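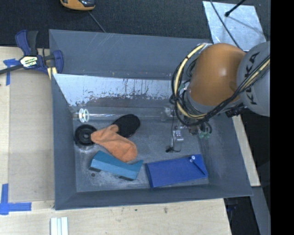
Can the Monlow worm farm stay outside over winter?
It can stay out in most districts, provided the working tray is kept above freezing. Move it against a north-facing wall and fit the winter lid liner before the first frost.

Section 2: Setting up the Monlow worm farm

Read this section through before you open the bedding block. Set-up takes one afternoon, and the bedding needs to stand overnight before the worms go in.

2.1 Choosing a spot

Pick a place that is shaded from midday on. A carport, a laundry porch or the south side of a shed will do. The stand needs firm, level ground — pavers are better than lawn, as the legs sink after rain. Leave enough room at the front to get a watering can under the tap.

CAUTION: A full farm weighs up to 50 kg. Don't try to shift it once both trays are in use. Take the trays off and move them one at a time.

2.2 Fitting the stand and sump

1. Turn the sump upside down on a folded towel.
2. Push the four legs into the corner sockets until they click.
3. Wind thread tape around the tap, pass it through the hole in the sump and tighten the nut from inside by hand. A spanner will crack the collar.
4. Stand the sump upright and pour in a litre of water. Check for drips after ten minutes.
5. Empty the water and leave the tap open.

Note: If the tap weeps, the washer is probably on the wrong side. It goes on the outside, between the tap and the wall of the sump. Replacement washers are part no. 331. The complete tap is part no. 383.

2.3 Preparing the bedding

1. Put the coir block in a bucket and cover it with rainwater. Tap water is fine if it has stood overnight.
2. Wait until the block has broken up, then squeeze out the excess by the handful. It should feel like a wrung-out sponge.
3. Line the working tray with two sheets of damp newspaper.
4. Spread the bedding over the paper and level it off.
5. Put the lid on and leave it until morning.

2.4 Adding the worms

1. Tip the worms onto the bedding in one heap, along with whatever they were packed in.
2. Leave the lid off for half an hour in daylight. They will work their way down.
3. Cover with the hessian mat and close the lid.
4. Don't feed them for the first week.

CAUTION: Never use garden fertiliser, lime sticks or snail pellets in or near the farm.

Feeding amounts are in Section 3. Keep the tap open with a jug under it, and empty the jug after heavy rain.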